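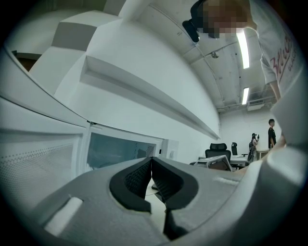 Living With White: What a Pale Workroom Asks From the People Inside It

September
By the Interiors Desk
37 shares | 12 comments

For many years the white workroom was a thing one saw mainly in hospitals and in the back of pharmacies. Now it is in ordinary buildings too. A small company rents a long room, paints the walls white, orders white cabinets and a white table, and hangs tube lights on the ceiling. The people who must sit there eight hours a day then learn slowly what kind of room they have received.

I have spent a good part of the summer in such rooms. The first was in Guvirik, in a former printing house that was divided into workspaces a few years ago. The second belongs to Kullo, a company which repairs and resells small household appliances. The third was my own. I share a studio on Hitley Street with two other people, and we painted it white in spring without thinking very much about it.

I began with the walls. In an old building a wall is seldom one flat surface. There are pipes to hide and columns to go around, and when everything is boxed in with panels, the wall begins to have steps and angles. In a room with colored wallpaper you would hardly look at them. In a white room they become the main decoration. Each angle takes the light in a different way, so one panel looks almost blue and its neighbor almost yellow, although both were painted from the same can. At the printing house the tenants complained to the painter about this. He came back with the can and showed them, and after that they stopped complaining and started to like it.

My advice here is simple. If you have a wall with many angles, paint it on a cloudy day, and look at it in the evening with the lamps on before you say that it is finished. We did not do so on Hitley Street, and there is a place near the door where the roller marks are very clear after five o'clock.

The ledge

Almost every long room has a ledge somewhere along the wall. It covers a radiator or some cables, or the architect only wished to have a line there. It is too narrow to be a desk and too low to be a shelf, and it will be used as both. In the rooms I visited I found on the ledges coffee cups, screwdrivers, a bag of apples, a sleeping plant in a plastic pot, and many pens.

Kullo has tried to solve this problem with a rule. Things can stand on the ledge during the day, but at closing time it must be clear from one end to the other. The last person to leave the room walks along it with a gray plastic box and puts everything in. In the morning you go to the box and look for your cup. I thought that this would make people angry. The workers told me that they were angry for one week, and then they bought better cups and kept them in the kitchen.

I tried the same thing at home in the hallway and it did not work at all, but there I am the only one with a box.

A ledge has also one good side that I want to defend. When the room is long and all the work happens at one table, a person needs a place to lean for a moment without sitting down. Many short conversations take place at the ledge. In Guvirik they put a strip of cork on a part of it, painted white like the rest, and it is warm to the hand in winter. The tenants call it the bench although it is impossible to sit on it.

Grilles, doors and other places for dust

White cabinets are bought because they look clean. It is a mistake to think that they stay so. A smooth door is easy, you wipe it with a damp cloth and the job is done. A door with a perforated panel is another story. The holes are there for air, and air brings dust, and the dust stays on the edge of every hole as a thin gray ring. From across the room you see only that the panel has become darker than the door beside it.

I asked for methods everywhere. A vacuum cleaner with a soft brush was the usual answer. Some use a dry paintbrush with short hair, moving in small circles, and this is slower but it reaches into the holes. At Kullo they use a cleaning paste named Lill, which comes in a flat tin and is pressed against the panel like dough. It took the dust out well. It also left a smell of lemon which I noticed still the next day on my sleeves. A tin costs 9 dollars and they need a new one each month, so for a small studio I would stay with the brush.

Dark glass set into a white cabinet needs its own attention. It is handsome, it gives the eye a place to rest, and it reflects everybody who passes. Fingerprints show on it from any side where a lamp is standing. Two cloths are necessary, one damp and one dry, and the second one should really be dry. I have seen many people use the damp side of the same cloth and then wonder about the streaks.

Looking up

The ceiling is the part which the tenants choose least. The lights are usually there already, and the pipes, the cables, the air vent in its corner, perhaps a small camera in a dome. In an office with a hanging ceiling all of this disappears behind the tiles. In a room without one it stays visible, and there are two schools of thought.

The first school paints everything the same white as the ceiling. The pipes are then only soft lines. The second school leaves the metal and the cables as they are, and says that a ceiling is allowed to be a ceiling. I belonged to the second school until I saw the room in Guvirik, where the pipes were painted, and the whole ceiling felt higher. On Hitley Street we have now painted the pipes as well. It took one weekend and my neck was stiff for much longer than that. Please do not paint the vent shut. We nearly did.

About fluorescent light I have to be careful, for people have strong feelings. A long tube gives a very even light, and over a work table this is good. You do not work in the shadow of your own hand, and small screws are easy to find. The same light over a chair where you want to read is tiring. Kullo keeps the tubes on over the table and turns off those at the far end, where people go to make telephone calls. The change in brightness makes almost a second room without any wall. It cost them nothing, the switches were already separate, and they had lived there two winters before they tried it.

The black chair

Sooner or later a dark thing comes into the white room, and very often it is an office chair. White chairs exist, and I have met two companies that bought them and regretted it before the first year ended. Blue jeans leave color on a white seat. So the next chair is black, with a mesh back, and if the company cares about its people it has also a headrest.

A black mesh chair in a white room is seen first by everyone who comes in through the door. For this reason it matters where it stands when it is not in use. Pushed under the table, it hides half of itself. Left in the middle of the floor, it looks as if somebody went out in a hurry. In the printing house they send the chairs to the far end, next to each other, and fetch them when they are needed. The tables there are for standing work, so a chair beside them is mostly an obstacle for the feet.

For the price, I can say that a good used one with a working headrest was around 400 dollars in the shops which I visited. The mesh should be tried by hand before you pay. If it moves like a loose bed sheet, leave it. Check also that the headrest stays where you put it, since many of the older ones sink down again while you are leaning on them.

What we have changed

After these visits we made some small changes on Hitley Street. The ledge has a box now, a blue one, and it is emptied when we remember. The cabinet doors are brushed on the first morning of the month. One of my colleagues wanted a carpet, I did not, and we agreed on a runner between the door and the table, in a dark green that forgives shoes.

We talked also about a colored wall. In the end we left the walls white, but the inside of the cabinets is being painted in a warm brown — the same that we found under the old paint of the door frame. Two doors are finished. The third is waiting for a new hinge.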